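Rodurau tabletop arm kit – your questions, my answers

I get asked the same things over and over about the Rodurau kit, so I've put them all on one page. I'm Morven Cruickshank, I look after hires and demos at Stonadix, and I've had one of these on my own bench since July.

Do I buy it or hire it?

Either! Hiring is by the block of 7 days, and if you decide to keep it we take the first block off the price. The full kit is £558 a block, with delivery both ways in that. Most people hire once, get hooked and then ring me (which I love, by the way).

Do I need to be able to write code?

Nope. You teach it by guiding the arm through the job and saving each go. Archie Shearer wrote the starter guide and he's done a lovely job of it – no jargon, plenty of screenshots. If you do write code there's a full set of commands at the back, and you can ignore my bits entirely.

What sort of things can I practise with?

We suggest play food and kitchen bits to begin with. They come in all sorts of awkward shapes, and a strawberry is a very different grab from a bottle lying on its side.

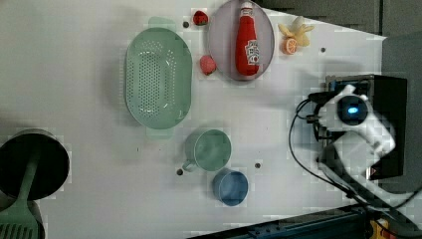 Ketchup on the plate, fruit either side, colander over on the left and cups in the lower middle.

You can use your own things too, of course. I'd start with three or four items and add more once you're getting steady picks. Bananas are the ones I get emails about, so leave those till you've had a bit of practice.

How many goes does it need before it learns a job?

For a simple "put this on the plate" I tell people 30. Manuela Pellegrini, who hired one for her sixth-formers, got there in 22 and has been reminding me ever since. Move things about a bit between goes or it'll only learn the one spot.

Does it matter what table I use?

It needs to be flat and it mustn't wobble. Plain and pale is what I like best, as dark or patterned tops can make small things harder to pick out. Try to keep the lighting the same from one session to the next as well.

What about the cables?

Leave them some slack! The arm needs room to turn, and a tight cable will tug at the gripper end. Have a look before each session that nothing's hooked round the base.

Can I leave it running by itself?

Please don't. Stay in the room and keep the stop button where you can get at it.

Who do I ring if it goes wrong?

Me first, on the hire line, from 9am. If I'm stumped I'll pass you to Walid Yammine in the workshop, and he'll want the error code off the screen, so jot it down before you switch off.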